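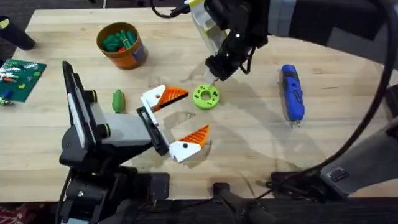

The table

About Sudley

Sudley is a legal practice with one line of work. We advise and defend members of the armed forces, serving and retired, who are facing disciplinary action or an administrative complaint over something they said, wrote or posted. We don't do divorces, house sales or wills, and if you ring us about one we will give you another firm's number.

Most pages like this one tell you the firm is passionate. We would treat that word with suspicion on any solicitor's website, and we have left it off ours. The same goes for "award-winning". Ask who gives the award and who pays for the dinner.

How we started

Zubaida Arain and Berenice Arellano met on opposite sides of a case about a sergeant's letter to his local paper. The letter was 139 words long. The papers in the case ran to 600 pages. Neither of them thought this was a good use of anyone's money, and when it was over (no finding, no apology, no costs) they went for a coffee and started arguing about how it ought to have been handled. They still disagree about parts of it.

Zubaida runs the hearings side. Berenice came over from prosecuting and reads every file first as if she were going to bring the charge herself. Clients sometimes find that meeting hard going. It is meant to be hard going, and it is a good deal cheaper than hearing the same questions for the first time in front of a panel.

What we will and won't tell you

We don't publish a success rate. We have seen other firms' figures and could not work out what had been counted. A case dropped before it reaches us is a win to some people. So is a reprimand where a dismissal was feared — and the client who got the reprimand may see it quite differently.

We won't tell you that you have a right to free speech and leave it there. Service personnel accept limits that civilians don't, and a good many of those limits hold up. Some don't. A commanding officer being embarrassed is a different matter from a breach of security, though you would not always know it from the charge sheet. Retired members are often told that the old rules still bind them in full. Ask which rule, and ask to see it in writing.

Fees

Your first call is free and lasts 41 minutes at most, which is the slot our phone system allows once the recorded message has played. After that we quote a fixed fee for each stage. If we think you would do just as well with your service's own assisting officer, we'll say so.

Where we are

Our office is above Jomlow, the printers, at 57 Kalniņš Court. The door is on the yard side. Phones are answered from 8.30am, and we close at 3pm on a Friday. In August there is usually only one of us in, so please ring before you travel.

Please don't send us classified material in any form. If you aren't sure whether something is classified, don't send that either — describe the problem in general terms and we will take it from there.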